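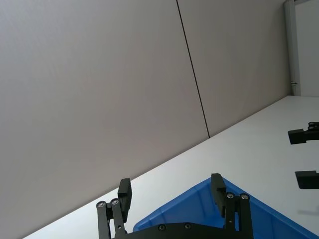
Ticket: white table, seam in wall panels, toy bin
Opened: Tue 10 April
Status: still open, sort of

Hi again! I'm the one who wrote in about the Ruvitberg table sitting badly against the gray wall panels. I did what you suggested and pushed it back, and now anything with a flat side stands fine until somebody leans on the near end. Then it all creeps toward me. Very annoying when you're trying to sort toy animals.

Things I've tried so far:

1. Leveled the feet. Took me 12 tries (the front left one has a chewed-up thread), and it helped a bit.

2. Put the animals in the blue bin so they'd quit falling over. 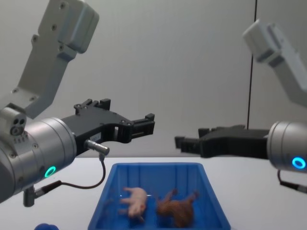 The bin holds them nicely, but it slides too! It's light, and the white top is pretty slick. I had a Tóth rubber mat left over from December, so I cut a strip and stuck it underneath. Better, although one corner keeps peeling.

3. Checked the wall. I wondered if the panels were bowing out and pushing the table, so I held a straightedge across the seam. Couldn't get a card in behind it, so I'm ruling that out.

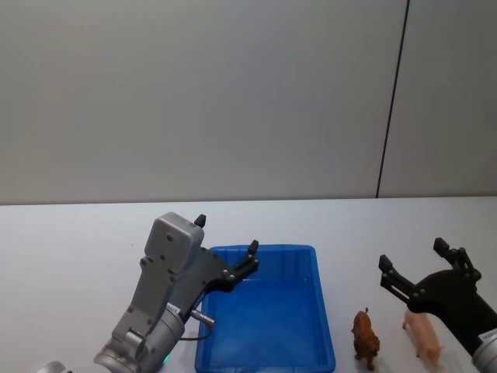

Wall seam and blue bin, seen over the white top.

4. Emptied the bin and put it back bare, to see if the weight made any difference. Not much that I could tell. The pink pig tips over wherever I put it.
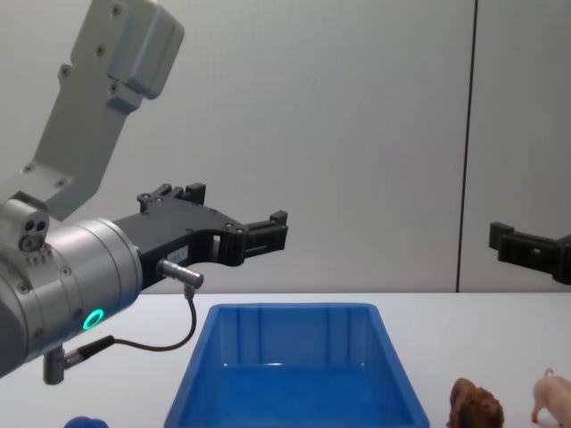

5. Swapped in the Treltora glides, the 200 pack from Todonwood. These are the best so far, but they're a hair too tall for the back feet.

Do you sell the glides in a lower height? And can I use them on just the back pair? I'd like to try that before I pull the table out again.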